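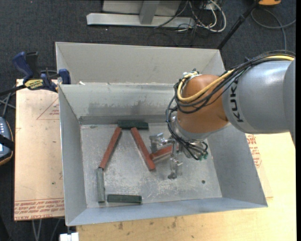
By the Kids' Page team at Skaremach — January 24, 2021

Blocks in a metal bin. Red ones, green ones. Picking them up sounds easy, right? Now do it all day, bending over every time. Ouch.

At the Gasusstead plant 13 people used to do that job by hand. Sore backs, sore wrists. Now a robot arm does the reaching — its fingers are called a gripper.

So did the people go home? No. Most learned new jobs, like fixing the arm or checking its work. That took 15 weeks of trainning. 2 workers didnt like it and moved to the packing room.

Some miss the old way. More chatting, they say. The arm is bad company!

Ask a grown-up: what changed at your work?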